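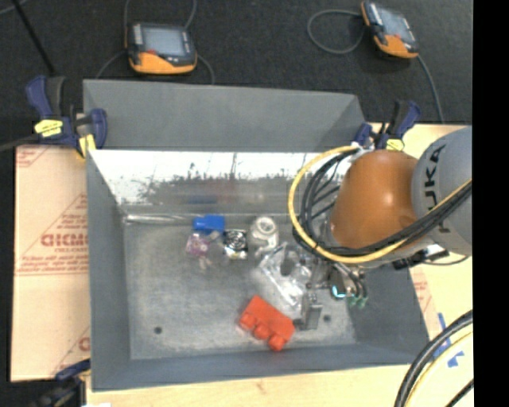 Comparing two grippers on one arm: a bin-picking procedure

This page covers the method we use to compare a finger gripper with a second candidate on the same arm, picking mixed parts out of a metal bin. It assumes you can already jog the robot, teach a tool frame and run a program at reduced speed. Controller menus differ between models, so the steps name the operation and leave the keystrokes to your manual.

The aim is a fair comparison. Bin, parts, camera, approach height and motion speed stay fixed. Only the gripper and its grasp settings change.

1. Fix the bin

Clamp the bin to the bench before teaching anything. We use three clamps, with two on the left corners, and keep the handles outside the volume the arm sweeps. Push the bin by hand at each corner. If it moves, reclamp it.

Mark the bench at two corners of the bin. Colored tape works, but replace it once it starts to tear. The marks let you check for drift at the end of each block of picks.

2. Route the cables

Jog the wrist through its full working range at low speed and watch the cable loops. A loop that hangs clear at the home pose can swing in front of the tool when the wrist turns. Leave enough slack for the largest rotation you plan to command, then limit that axis in software so the program can't exceed it.

Air lines on the gripper should be checked at their fittings with pressure on. A slow leak reduces grip force over a long session and will look like a weakness in the gripper.

3. Teach the tool frame

Teach a separate frame for each gripper. Don't reuse the first one with a length correction. Enter the payload and center of mass for each tool as well, or the arm's collision detection will behave differently between runs.

Verify the frame by touching the fingertip to a fixed point from 4 orientations. Our limit for the spread is 2 mm. Above that, teach it again.

4. Choose the parts

Pick objects that fail in different ways. A useful set includes:

Rigid blocks in strong colors, with and without projecting knobs
Translucent pieces, which are hard for most depth cameras
A cylindrical object that can roll
Crumpled clear packaging
One part with a shiny or patterned face

Keep the set identical for both grippers. Photograph each part against a ruler and store the pictures with the log. Blocks are easy for nearly everything and mostly serve as a baseline. Clear packaging separates the candidates faster, and it also shows up problems in the camera settings.

5. Set the lighting and camera

Bare metal bins reflect. A scratched wall returns a mix of bright and dark patches, and a polished crease at the floor can be segmented as an object. Record an empty-bin depth image first and subtract it, or mask the walls entirely. Bohdana Palamarchuk wrote our mask as a fixed polygon, inset 4 mm from the floor edge. Parts lying against a wall are lost to it, so we log those separately.

Lock the exposure. Automatic exposure shifts when the arm passes over the bin.

6. Run the picks

Scatter the parts by tipping them from a tray at a fixed height. Run in blocks of 78 attempts, then change grippers and run the next block. Alternating blocks spreads any change in room light or air pressure across both candidates.

Classify every attempt as one of the following:

Success: part lifted and placed
Drop: part lifted, then lost before placement
Miss: fingers closed on nothing
Contact fault: the arm stopped on force or torque
No plan: the camera or planner returned no grasp

Keep the last class out of the gripper score. It belongs to vision and planning. Stay at the pendant for the whole block, and after a contact fault back the tool straight up before turning the wrist.

7. Read the results

Our December comparison used the Josham finger gripper and the Vonar suction tool, for a combined 671 valid attempts after we discarded a block in which the bin had shifted. The Josham did better on knobbed blocks and on anything narrow enough to straddle. The Vonar was faster on flat faces but failed on crumpled packaging, where the cup couldn't seal.

Yanling Luo reran the finger blocks with the approach angle tilted away from the nearest wall. Contact faults fell and misses rose slightly - a trade we accepted, as a miss costs one cycle and a fault costs an operator reset.

Report results per part as well as overall. An average over a mixed set depends mainly on which parts you chose.

Log template and mask file: ask Hanne Fogh.
Page last revised January 3, 2023.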